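4. Unpacking and First Check

4.1 Before you start

The Kalwood Play Kitchen Food Set (item 3722) ships in one carton. Open it on a flat surface at least 34 inches wide. Keep children away from the work area until step 6 is complete.

CAUTION: Packing material can be a choking or suffocation hazard. Do not let children handle it.

4.2 Removing the pieces

1. Cut the tape along the top seam. Blade depth must not exceed the thickness of the tape.
2. Fold the four flaps outward and press them flat.
3. Lift out the instruction sheet and set it aside.
4. Take out the wrapped pieces one at a time. Do not tip the carton.
5. Unwrap each piece over the carton so that small parts fall inside it.
6. Check the pieces against the parts list in Section 3. The full set has 19 pieces.

Note: Tissue can cling to molded grooves. Pull it off by hand — do not use tape or a scraper.
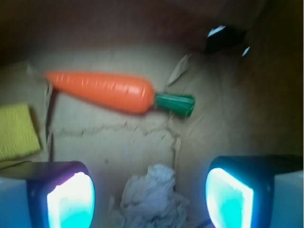

Vegetable pieces are checked by eye and by hand before first use. Hold each piece by its widest part and run a thumb along the full length, feeling for sharp edges or splits. On the carrot, the ribbed green cap and the pale ridges across the orange body are part of the molding and are not defects. Twist the cap lightly. It must not turn or pull free. If it does, remove the piece from the set and see Section 9, Replacement Parts.

4.3 Cleaning before first use

1. Wipe each piece with a damp cloth and mild dish soap.
2. Rinse under lukewarm water.
3. Dry with a soft towel — grooves and stem ends hold water longest.

CAUTION: Do not place any piece in a dishwasher, oven or microwave.

4.4 Disposal of packing

Flatten the carton and recycle it with paper. Put used tissue in the trash. Keep the carton label, as the lot number on it is needed for any claim.

Section 4 revised 3 October 2022. Checked by Omar Aoun.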